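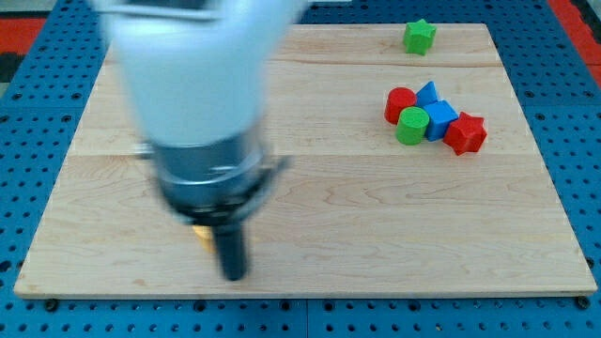 4.2 Effect of gate wear on residual strength

Used connectors were collected from two outdoor training centres, Hulstead and Pruvham, where they had been kept on group-use top ropes. Each connector was tagged on retirement and its logbook entries were transcribed by the second author. Items with no logbook were left out of the analysis. The final set held 149 aluminium screwgate connectors, all of the same pear-shaped pattern.

Rope groove depth was measured at the deepest point of the bow with a dial gauge, and the mean of three readings was taken. Gate play was recorded as the sideways travel of the gate nose with the sleeve unlocked. Connectors were then loaded to failure along the major axis between two steel pins, following the procedure of Yoo and Awan. Minor-axis and gate-open tests were not done on this set – too few items remained in the deeper groove classes to split them further.

Logged use ranged up to 2429 sessions, with a median of 1021. Session count was a poor guide to groove depth. Connectors from Pruvham, where ropes are often left in place on sandy ground, were more deeply grooved than those from Hulstead at the same count. The wear data are in Table 3.

Major-axis strength fell only slightly with groove depth, and no connector failed below its marked rating. Failure began at the gate nose in most tests and seldom at the groove itself. This agrees with Brandão, who saw the same pattern in steel connectors of a similar shape. Gate play showed a stronger link with strength than groove depth did, although the spread was wide at the upper end.

Two limits should be noted. Logbook entries at both centres were made by different staff over several years, and a session was not defined in the same way throughout. The results also say nothing about damage to the rope, where a sharp groove edge may matter well before the connector itself is weakened. Rope sheath abrasion is treated in Section 4.3.

Fig. 4. Robot arm above a wooden board.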